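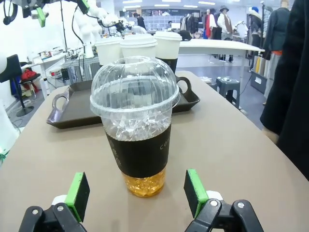 Triltus black sleeve for hot and cold takeaway cups

Home > Takeaway > Cup sleeves and carriers > Triltus

Sold by the carton
Carton quantity: 800
In stock at Wultthorpe: 1,326 cartons
Usual dispatch: next working day

Triltus is a black cardboard sleeve that fits both a paper coffee cup and a clear plastic cold cup. Most shops keep one sleeve for hot drinks and hand over iced drinks with a paper napkin wrapped round them. With Triltus the same carton sits on the counter and serves both sides of the menu.

The sleeve comes flat and glued. Squeeze the two edges and it opens into a ring. Drop the cup in from the top and push down until the sleeve grips. On a paper cup it settles around the lower half and leaves a band of the cup showing at the base. On a clear cup it sits around the middle, so the customer can see the ice above it and the drink below it. It does not need tape or a staple.

Which cups it fits

The sleeve is made for our Enomar range, and these are the cups we test it with:

Enomar paper cup, white, medium and large
Enomar clear cold cup, medium and large
It will also go on most tapered cups of a similar size from other makers. If you are not sure, ask us for a sample pack and try it on your own cups before you order a carton.

It does not fit the Enomar small paper cup. The sleeve slides straight down to the table on that size, and we would sooner you did not buy it for espresso.

Lids

Lids are sold separately. For paper cups we stock a flat white plastic lid. For clear cups there is a transparent domed lid with a round opening in the top. The dome gives room for crushed ice or cream above the rim, and a straw goes through the opening. The domed lid for the large clear cup is 97 mm across. Please check this against your cups if you are buying lids from us and cups from somewhere else, as a lid that is slightly too big will seem to fit and then come off when the cup is picked up by the top.

Fit the lid first and the sleeve second. Pressing a lid on to a cup that is already sleeved tends to push the cup down through the sleeve.

Printing

The standard sleeve is black all over. We can print your name or a simple pattern in one colour. Grey on black is the most popular choice and gives a quiet look that does not show scuffs. White is sharper and easier to read across a counter. Very thin lettering fills in on this board, so send us the artwork as early as you can and we will tell you if it needs to be made heavier.

Printed sleeves take 21 working days from the day you approve the proof. The proof is a flat drawing sent by email. We can post a printed sample as well, but this adds to the time and there is a charge for it. 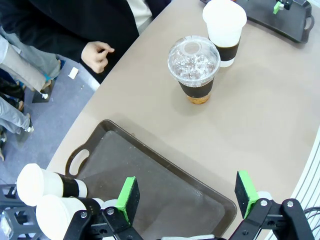 One café in Wultthorpe wrote to say that they changed to Triltus in June and now use it on every iced tea that leaves the shop. They said the sleeve stays put on a cold cup for the length of a lunch break, but that it goes soft if the cup has been left standing in a puddle on the counter, and they asked whether a coated version was planned.

We do not have a coated sleeve at present. A coating would make the board harder to recycle and would also make it slip on a smooth cup. Wiping the outside of the cup before the sleeve goes on makes the most difference. For long outdoor events in hot weather we suggest keeping a few spare sleeves at the serving point.

Trays to go with it

If you carry drinks to meeting rooms or outside tables, the Mazurek serving tray is a good match. It is a dark rectangular tray with raised rims and a cut-out handle at each short end. Sleeved cups can stand side by side on it without catching on each other. Tall cold cups with domed lids are lighter at the top than they look, but they should still go in the middle of the tray with the paper cups outside them.

The tray is wiped clean with a damp cloth. Do not put it through a dishwasher.

Storage

Keep cartons off the floor and away from the steam of the coffee machine. Flat sleeves take up moisture from the air and then open less easily. Once a carton is open, fold the inner bag over between shifts. Stand the sleeves on their short edge in a counter holder – if they are stacked flat under something heavy the glued seam can stick.

Disposal

Plain and printed sleeves can both go in with paper and card. Take the sleeve off the cup first. The cups and lids have to be sorted separately, and what your local collection will accept varies, so please check with them.

Ordering

Orders placed before noon leave us the next working day. Cartons can be collected from the Wultthorpe trade counter, which is also open on Saturday mornings. Unopened cartons of plain sleeves can be returned. Printed sleeves cannot.

Related items: Enomar clear cold cup, Enomar domed lid, Enomar flat white lid, Mazurek serving tray, counter holder for sleeves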